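Projects > Graltbridge > Deformable Handling > Progress reports

Search this site Enter keywords Go

Graltbridge Deformable Handling: second progress report, December
Prepared for Ottmar Sperling, program manager, by Gobnait Hegarty

1. Status

Work package 2 is on schedule except for the bimanual tasks, which are covered under section 4. The demonstration set now holds 1548 accepted episodes, recorded with the hand-held gripper on household textiles and closures. Sibusiso Zulu ran the collection. Mirko Sartori maintained the labeling tools and the training code, which the team calls Notar.

Episodes are accepted when the tracked gripper path has no gaps and the fingers stay in view at the moment of grasp. Rejected episodes are stored separately and have not been used for training.

2. Zippered mesh items

The funder asked for at least one item class in which the graspable feature is thin and the surrounding material is open weave. We chose mesh laundry bags with a zipper. The bag is spread on a wooden table, and the demonstrator approaches with the fingers open. The start pose is varied between episodes, as is the direction of the zipper relative to the gripper.

Two properties make this class hard for the current policy. The netting repeats at a small scale, so local image features match in many places at once. Folds in the fabric also produce ridges that the grasp predictor confuses with the raised line of the teeth. A gray zipper on white mesh gives some contrast, but the predictor did not use it reliably until the crop size was increased.
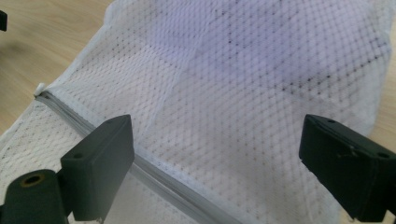
3. Training and evaluation

The policy was retrained with 500 mesh bag episodes added to the earlier data. Evaluation used 58 trials on bags held out from training. Each trial was scored on two points: first contact on the zipper, and closure without picking up loose netting. Remo Amato scored all trials from video without knowing which checkpoint had produced them.

The larger crop improved first contact. Closure did not improve to the same degree. Most remaining failures occur where the netting is folded over itself next to the zipper and one finger catches a fold. Trial-level scores are in the shared results folder.

4. Delays

The second arm from Zanetti was delivered late and still needs calibration. Bimanual zipper opening has been moved to the next period. The budget is unaffected.

5. Next period

Calibrate the second arm and repeat the held-out trials at the Trutulov site. Record additional episodes with heavily bunched netting. Test a grasp predictor that takes two frames as input. Sartori will release the revised labeling guide before collection resumes.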